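3.2 What people did with the ends

I'll admit I went into the Melholm interviews expecting talk about price, and what I got (13 households in a row, bless them) was talk about crusts! Folks freeze them, feed them to the chooks, or just feel guilty until Friday, when the bin goes out. Of 686 diary entries, 200 mentioned stale bread, and I coded those twice with Muammer Ekinci.

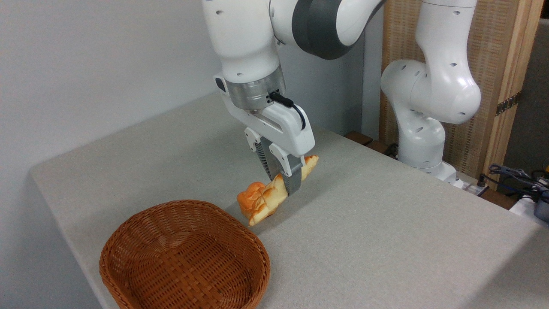

Household Food Group, Riltwood

Figure 3. Long bread, a roll and a woven basket.

Size came up a lot too, and most people favoured rolls over a long loaf when living alone.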